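Dullstead Adult Learning Partnership
Interim Progress Report to the Zustberg Fund

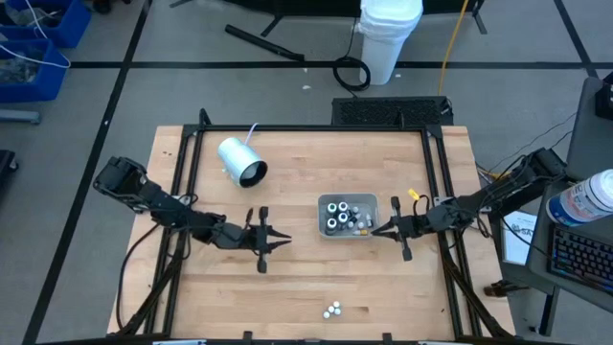
Reporting period: April through August
Submitted: Saturday, September 9, 2023
Prepared by: Dayana Cuevas, Program Manager
Approved by: Cirilo Orozco, Executive Director

1. Summary

The Partnership is pleased to report on the first five months of the Evening Literacy and Numeracy Program. Enrollment opened in April at two sites, the Dullstead Branch Library and the Ilico Street Community Center. By the end of August, 408 adults had enrolled, and 123 of them had completed at least one full course. The program is on schedule in most respects. Two items are behind plan: the numeracy course for shift workers and the move to the new attendance system. Both are discussed below.

2. Enrollment and attendance

The grant agreement set no enrollment target for the interim period, but the Partnership had planned internally for slightly lower numbers at this stage. Demand for beginning reading classes was higher than expected, especially at Ilico Street, where a waiting list was opened in the third week. Demand for the intermediate writing course was lower. One of its two sections was closed and its hours were moved to beginning reading, with the written consent of the Fund's program officer.

Attendance was strong until late June and then fell. Learners who missed three sessions in a row were called by phone. The reasons most often given were changes in work hours, lack of child care during the school break, and travel. Attendance at Ilico Street recovered in August. Attendance at the library did not, and the evening start time there will be moved from 6:00 to 6:30 for the fall term at the request of current learners.

Staff and tutors delivered 713 hours of instruction in the period. Small-group tutoring is included in this figure. Placement interviews and home study are not.

3. Learner progress

All learners complete a placement interview and a short reading task on entry. The same task, in a different version, is given at the end of each course. Of those who finished a course, most moved up by one level. Learners who began at the lowest level made slower gains, and the Partnership now believes that the ten-week course is too short for this group. A sixteen-week version is being written and will be offered at Ilico Street first.

Several learners asked for help with specific documents, such as leases, medical forms and letters from schools. Tutors have begun to use these as class material, with names and addresses removed. A binder of sample forms is kept at each site.

4. Staffing and training

The program employs 17 part-time tutors. Two left during the period and were replaced within the month. All tutors attended the two-day introductory training, and a follow-up session on teaching adults with reading difficulties was held in July. Tutors rated the follow-up session as more useful than the introduction, which many felt spent too long on paperwork. The introductory training has been shortened to a day and a half.

A Vietnamese-speaking learner support worker joined in June, after outreach with the Đồng Cultural Association showed a need. Enrollment from that community has since risen, although child care remains an obstacle.

5. Items behind schedule

Numeracy for shift workers. This course was to begin in May. The first location became unavailable, and the second could not offer early morning access. An agreement for a room is now in place, and the course is set to open in the fall term with a single section.

Attendance system. Records are still kept on paper and entered by hand each week. The new system was delivered late and did not handle learners enrolled at both sites. The supplier has sent a corrected version, which is being tested against the July records. Until testing is complete, the paper records remain the official source for all figures in this report.

6. Budget

Spending on instruction is in line with the approved budget. Spending on materials is over budget, mainly due to the larger number of beginning readers, who need printed workbooks. Spending on software is under budget because the final payment has been held until the system is accepted. The Partnership requests permission to move part of the unspent software funds to materials. A revised budget table is attached as Appendix B.

7. Plans for the next period

The fall term will open with six sections of beginning reading, one of intermediate writing and one of numeracy. The Partnership will also begin talks with the library about child care during evening classes. A decision on the budget request in Section 6 would be appreciated before workbooks are reordered for the fall term. Questions on this report may be directed to Ms. Cuevas at the program office.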